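FOR IMMEDIATE RELEASE

Nasum publishes its house rules for hand-held gripper work, and you're welcome to pinch them

Revbridge, Thursday, April 8, 2021

Hello from Nasum. We're a small outfit that collects handling data for people who build robots, and today we're putting our working rules out in the open for anyone to read, copy, argue with or improve. They're called the Kuller rules, after the project they grew out of, and they're free. You don't have to sign up for anything and we won't ring you afterwards.

I'm writing this one myself, as the person who put most of the rules together, so please forgive me if it sounds less like a press release than it should. I've had a go at the other kind and it came out like a parking notice.

First, what we're on about. Our people go into ordinary homes and shops with a gripper held in the hand, a camera looking down at the fingers, and they pick things up. Bottles, toys, boxes, whatever lives there. The recordings go off to teams who use them to teach a robot arm to do the same sort of thing. It's slow, fiddly work and I love it! But when we started there was very little written down about how to do it properly in someone else's front room. There's plenty of good reading about robot arms behind fences in factories, and we've learned a lot from it. A person with a tool in one hand, a kettle on behind them and somebody's bicycle parked by the door is another matter.

So we wrote our own. The first draft was a page and a half. The one going out today has 30 rules, which I know sounds like a lot, but most of them are a sentence long and quite a few you'd follow anyway if you'd been brought up to wipe your feet.

What's in them

The rules come in four parts: the home, the person holding the gripper, the things being handled, and the recordings.

The part on homes starts with permission. We ask for it in writing, before any kit comes out of the bag, and we ask again on the day because people change their minds (and they're allowed to). If somebody says the shelf in the corner is off limits, it stays off limits for the whole visit. We don't tidy. This surprises people - they often start clearing up when we arrive and we have to ask them, nicely, to stop. A robot that has only ever met bare tables won't be much use to anyone, so the boxes and carrier bags can stay where they are. The one bit we do clear is the floor where the operator's feet go, plus the way to the door.

The part on people is the one I'd fight for. A gripper isn't heavy when you first pick it up. Try it again after lunch. We cap a session at 8 recordings before a proper break, sitting down, tool on the table. Operators can stop for any reason and don't have to give one. There's also a rule about fingers: your free hand stays clear of the gripper while it's closing, even when the object is about to roll away, and even when it's the last take and everyone wants to go home. Let it roll. We'd much rather lose a recording than have somebody's thumb in a plaster.

Then there's the part on objects. We keep a list for each visit of what may be gripped, and if something isn't on the list it can sit in view but it doesn't get touched. Glass and blades never go on. Medicines never go on, whether the packet is full or empty. Anything with mains prongs is only handled unplugged. Toys are fine if they're whole, with their screws done up, and we check battery covers before we start. Soft surfaces are encouraged, and a silicone baking mat is as good as anything we've tried: things don't skate about on it and a drop does less harm.

And the recordings. Faces and post with names on it are supposed to be out of view, and when they slip in, that stretch gets taken out before the file leaves our office. Each household gets to see its own recordings first and can pull any of them. We write down what went wrong as well as what went right, so a fumbled grasp is labelled as a fumble and kept. I feel quite strongly about that one. If you throw away all the drops, you end up with a collection that tells a robot the world is easier than it is.

How we got here

The Kuller project ran out of our place in Revbridge and it was our first big job in real homes. By the time we closed the books on it we had 2966 recordings. We then went back through the lot against the draft rules, which took ages and a frightening amount of tea, and marked 463 that broke at least one of them. Hardly any were worrying. The most common slip was an operator carrying on past the break, and after that it was objects that hadn't been added to the list.

That review changed the rules more than anything else did. We'd had a grand paragraph about checking the lighting, for instance, and it went in the bin. Homes have windows, and the light comes through them and bounces off the mat, and a robot will have to cope with that too. What we kept was a short line asking operators to note where the light was coming from. We also split the long rule about objects into several small ones, as nobody could remember the end of it by the time they'd read the start. 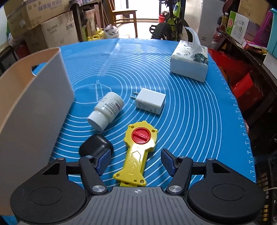 A yellow toy-like object between the gripper's fingertips, over a blue silicone mat. Picture: Nasum.

Our friends at Mushi, who make the finger pads we use, read the draft and sent it back covered in notes. They were right about nearly all of it. It was their idea to put pad checks at the start of each session and not the end, and to have operators wipe the pads down between homes. They'll be sending a copy of the rules out with each set of pads from July, so if you buy from them you'll find one in the box whether you wanted it or not.

What the rules aren't

I should be clear about this, as we've already had one or two excited emails. The Kuller rules aren't a formal standard and they don't replace one. They won't get you a certificate, and following them doesn't get you out of whatever the law says where you are about safety at work or personal data. They're good practice as we see it, from a firm that has spent a lot of time kneeling on other people's carpets. If a proper standard for this kind of work comes along, we'll read it on the day and change ours to fit.

We don't think we've got everything right, either. The bit about children in the house is still thin: at the moment it says no gripping while a child is in the same room, full stop. Some families have told us that's a nuisance, and I can see why, but I'd want to hear a very good case before we loosened it. Pets get a rule too. It's mostly about cats.

Getting hold of them

You can download the rules from the Nasum website as a plain document, with a one-page checklist to print and stick inside the lid of your kit box. Ours has gone a bit curly already. Change the wording to suit your own work by all means - we'd only ask that you give your version a different name, so people know whose rules they're reading.

If you'd like us to come and talk about them, or you've found a hole in one, drop us a line through the contact page. Comments on this version are open until the end of July and we'll answer every one, though possibly not quickly.

About Nasum

Nasum records everyday handling tasks in homes and small shops for robotics teams. We're based in Revbridge.

Press enquiries: please use the contact page on our website and put "Kuller rules" in the subject line.

ENDS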